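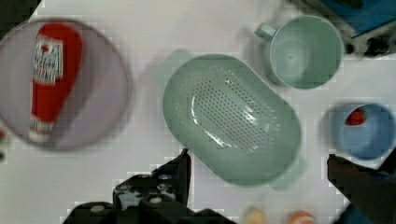 I've been living with the Ornetti two-finger gripper for a month now, and I finally feel like I can say something useful about it. If you read my piece on the Clatorard back in October, you know I'm picky about fingers, and you also know I test everything on toy kitchen stuff. Toys are cheap, they're light, and they come in every annoying shape a gripper could ever have to deal with.

So, the basics. The Ornetti runs $800 with the wrist camera bracket included (the Clatorard was $976 and you had to buy the bracket separately, which still bugs me). It bolted onto my arm with no drama. The manual is 30 pages and I needed maybe four of them. The controller software found it on the first try, and I had it opening and closing before my coffee was gone.

First job was the colander. I always start there, and Dexter Mahmoud, who shares the bench with me, always groans, because it's a rotten thing to pick up. It has a thin rim and sloping sides and there's a ton of light bouncing around in it, so the camera suffers right along with the fingers.
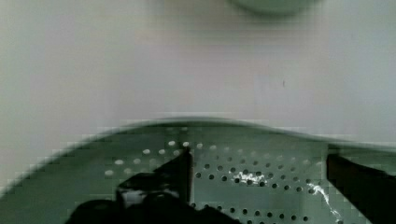
Wrist camera view with the fingers down over the colander. Check out the glare between the holes.

About that camera. I've used it on the Ornetti and the Clatorard both, same lens, same settings, and the Ornetti bracket puts it in a nicer spot. I get both fingers in view and enough of the object between them to judge where I'm about to close. What I don't get is a clean picture when the arm is moving. Rims smear, dark areas go blocky, and anything shiny blows out to white. I turned the stream quality up one notch and it helped a little, then the lag got worse and I turned it back down. If you're driving by hand you learn to stop, look, and then go. If you want to feed the video into something smarter, Lingyun Tang told me to lock the exposure first, and she was right, so do that!

On actual gripping, I ran the rim pinch over and over on a Sunday until I was sick of it. The Ornetti missed 7 times all day, mostly when I came in too steep. The Clatorard missed a lot more, and it tended to shove the colander across the table before it closed, while the Ornetti just sort of nudges. The mug was easy by the handle, and the little strawberries were fine once I dropped the force way down. The ketchup bottle is where I got grumpy. It lies at an angle on the plate, and if you don't turn the wrist to match, one finger lands on the plate first and the whole thing slides.

Which brings me to my biggest complaint, the cables. They're stiff, there's too much length, and the clips that come in the box are a joke (I snapped two). You can bundle them up the arm, but then the wrist rotation feels tight, so I left mine hanging and lived with it.
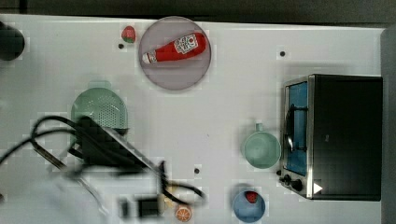
The full spread from overhead, cables and all.

I do recommend having an overhead camera as well, by the way. The wrist view is great for the last couple of inches and pretty hopeless for knowing what else is on the table. With both feeds up side by side I quit bumping into the oven.

Other bits: the fingers are black, and in dim light they turn into two dark blobs on the wrist feed, so I'd love a lighter set. Swapping the tips takes one screwdriver. The motor has a whine to it that Dexter hates and I stopped hearing after a week.

Would I buy it again? Yep, at that price, and I'd put the savings toward decent cable sleeves. If your work is mostly boxes and blocks, the Clatorard squeezes harder and you may like it better. Wallner has a soft three-finger model that Boyang Shi keeps pushing me to borrow, and that's going on the arm next, starting with the colander of course.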